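"A shy child is not a problem I must solve"

An interview with Toshiko Kikuchi, by Urs Mösli
January 22, 2021

Toshiko Kikuchi arrives to our conversation with a hand puppet still on her left hand. She has just finished an online class with 11 children between eight and twelve years old, and she needs a minute before she can speak in her own voice again. "The fox stays a little longer than the lesson," she says, and puts it on the windowsill.

She has led the youth theater Futska for five years. Before, she was an actress, then a prompter, then for a short time she sold tickets. The group has 44 members now, the oldest of them seventeen. They pay what their families can pay. There is no audition, and this is the point on which she does not move.

"People ask me how I find the talented ones," she says. "I tell them I don't look. If I look for talent, the others see me looking. Children notice very fast where your eyes go."

I ask what she teaches in the first weeks. She thinks for a long time. Then she says that she teaches them to stand. In the first lesson everybody walks through the room, and when she claps, they stop and remain standing until she claps again. Some laugh, some scratch their arms. One boy, she remembers, asked if he was doing it correctly. "I told him that he was standing, so yes. He came back the next week and stood much better."

The texts come later. Kikuchi does not like the ready plays for children, which she finds too full of morals. Her groups write their own, with help from Brigitta Aebischer, a retired language teacher, who types everything the children say and then reads it back to them without any expression. "When Brigitta reads it so flat, they hear what is missing," Kikuchi says. "They shout at her how it must sound. Then we have a rehearsal already, and they did not notice that it began."

The last play before the closing of the halls was called Nostska. It is the name of a town where it is forbidden to whistle. It was shown two times, in the old hall at Gasser, which has 400 seats. For the first evening the hall was half full. For the second they had to bring chairs from the school next door. Kilian Danzer, who was fifteen then and played the mayor, forgot his longest speech in the middle. He took off his hat, looked into it and said, "The rest is not in here." The audience believed it was part of the play.

"I was behind the curtain and I was so proud that I could not give him the next line," she says. "To remember a text, a phone can do that too. But he stayed in the town, he was still the mayor."

Not all the parents see it like this. Some want to know if theater helps with school marks, or with the confidence, or later with a job. Kikuchi understands the question but she does not enjoy it. She has herself written such sentences in applications for money, and she says she was a little ashamed each time. "Of course they speak louder after one year. But a child who plays a tree is allowed to just play a tree. We do not ask from football that it makes you good in chemistry."

And the ones who do not want to go on stage at all? There are always some of them, she says, and they are not sent home. They do light, they do sound, they sew. Rimantas Laur, fourteen, has never said one word in front of an audience, and he decides when every scene begins. The current project, Kevon, will be a play for the radio, so this January the difference between the shy ones and the loud ones has become smaller. They record at home, under blankets, and send her the files.
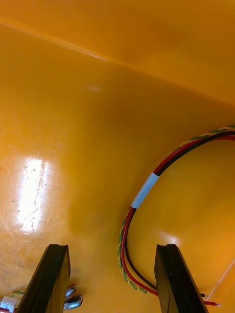
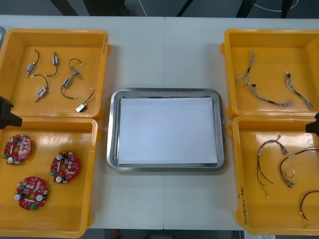
Yellow bins, the first seen from the inside and the second from farther away.

At the end I want to know if she misses the stage herself. She says no, very quickly, and then she takes the fox from the windowsill and puts it back on her hand.

"She does," says the fox.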